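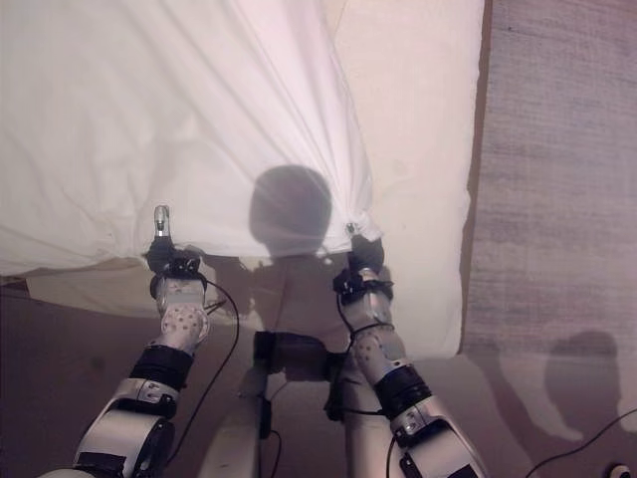 Prostance two-arm unit holding the hem of a white sheet at the side of a bed.

Prostance Linen Assistant (two-arm, torso mounted)
Item 2619
Made by Hadine. Sold and serviced by Presau.

Can it make the bed yet?

It's the first thing people ask us when they call, and we love getting the question, so let's start with it. The short answer is partly. The Prostance can take hold of a sheet with both hands, pull the hem snug and lay it along the side of a mattress, and on a good day it does this quite nicely (if a little slowly by the standards of anyone who has cleaned hotel rooms for a living). It can't yet make a whole bed from a bare mattress to plumped pillows without a person in the room, and we would feel awful selling it to you as though it could.

Sheets are hard work for a machine. A box has corners and stays the same shape when you lift it, but a sheet folds over on itself, hides its own hem and bunches up the moment you tug one side more than the other. White on white makes it harder still, with the creases and shadows all running together, and a good part of the time Hadine put into this model went into teaching it to find an edge and keep it. We think they've done a lovely job, and we also think there's a fair way to go.

What it does well today

Flat sheets, twin and full. Once the hem is within reach, the two grippers pinch it and draw it toward the near side of the bed. Expect a job of this kind to take almost 21 minutes for a full size bed, including smoothing. Yes, you can do it faster. You can also be down the hall doing the bathroom while it works, provided somebody stays within earshot.

Pillowcases and hand towels. It will hold a pillowcase open for you, a bigger help than it sounds if your hands ache, and it folds hand towels in half and in half again. The stacks lean a bit.

Light blankets. Fine for pulling up and straightening. Fleece works better than knit, as loose knits tend to snag on the fingertips.

What it does sometimes

Fitted sheets. The first two corners usually go on. The third is a coin toss, and the fourth often pops the first one off again (a feeling many of you will know well). We recommend doing these by hand for now and letting the unit handle the top sheet.

Beds against a wall. It works from one side and can't lean very far, so the side by the wall will need you.

What it doesn't do

Duvet covers, tucked hospital corners, bunk beds, and anything with a sleeping cat on it. It also won't lift a mattress, and please don't ask it to.

From the people using it

Yuk-lan Chien runs housekeeping at the Havlíček guesthouse and has had two units on her upper floor since May. She wrote to us: "I was ready to send them back after the first week. Then I stopped giving them the corner rooms and started giving them the plain ones, and now I leave them a room after breakfast and come back to finish the pillows. My back is better. My patience is about the same."

Krum Dumitrescu, who bought one for his father's apartment, was less sure, and we're grateful he let us print it: "It's good company and it does a decent top sheet. If you're thinking of buying it so that no one has to come by and help, wait a couple of years."

We agree with Krum, and we've talked more than one caller out of an order for that very reason.

In the box

Torso with both arms fitted
2 grippers with metal fingertips
Spare fingertip set
Power and control cables
Printed setup guide, large type

Setting up

One of our installers will come to you. In most areas that will be Primo De Luca or King-fai Ng, both very patient with questions, so do save them up. Please clear the floor on the working side of the bed before the visit and show them where your outlets are. Cables should lie where people won't walk across them, and Primo will help you plan the run. Carpet is fine. Thick shag is difficult — call us first.

A lamp or ceiling light behind the unit will throw its shadow onto the bed. It will still work, but it finds hems more easily with light coming from the side, and moving a lamp is the cheapest improvement we know of.

Care

Wipe the fingertips with a dry cloth after each day's use and check them for lint. Fabric softener leaves a film that makes sheets slide out of the grip, so go easy on it. Switch the unit off before you reach between the arms, every single time, even if you're only picking up a sock.

Trying before buying

You're welcome to bring your own bedding to the Presau showroom and see how the unit gets on with it. Mornings are quieter. Ask for Sixten Tveit, who will happily talk you through the whole thing and put on coffee. Bring the sheets you really use, wrinkles and all, and if you have an odd mattress size, write down the height as well as the width.

Rental by the month is available on this item. Delivery and pickup are included, and rental payments can be put toward a purchase later on.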